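Re: [westness-allotments] Water butts and the standpipe on the lower path

From: Paraskevi Panagiotou
Date: Sep 15, 2024

Hello all,

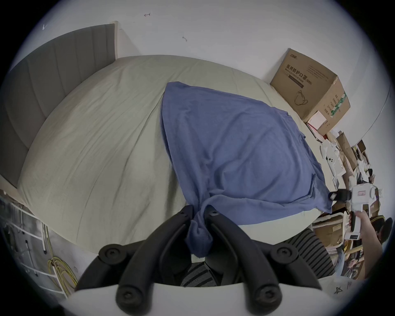

Thanks to Ghazal for getting the meter readings up so quickly. I have put my replies under her points.

> Ghazal Yazdani wrote:
> The lower standpipe used 414 litres over the fortnight, the top
> one 300. I think the lower tap is dripping when the handle is
> left half way. Can we fix it before the frosts or do we wait
> until the water goes off?

I would do it now. It needs a new washer and possibly a new spindle. I had the head off last year and the thread was fine then, but the seat had a groove in it. If the groove has got deeper a washer will only last a few months. I have a reseating tool and can bring it down.

To do the job we have to shut the stopcock by the Jastard gate, and that cuts off both taps. It should be off for 90 minutes at most. Please fill your cans the evening before. I will post the day once Azucena has found the key for the cover.

> We could also ask Awad about second-hand water butts. They had
> some blue barrels in February.

I rang them. They have 12 left, all food grade, with lids but no taps. They will hold them for us if we collect. Yara Matar has offered her trailer, which takes four at a time, so that is three trips. If you want one, reply to the list with your plot number. Plots with a shed go first, as there is a roof to collect from. I know that is hard on those of you without, but a barrel with no downpipe fills very slowly.

> Randa asked if leaky hose is allowed on the standpipe.

Not left unattended, no. Off your own butt it is fine, though you need to raise the butt well off the ground or nothing comes out of the far end. Mine is on two courses of concrete block and I get a steady weep along most of the bean row - the last bit stays dry whatever I do.

One more thing. The hosepipe left coiled on the path by the compost bays has a split near the connector. If it is yours, please take it home.

Paraskevi
Plot 9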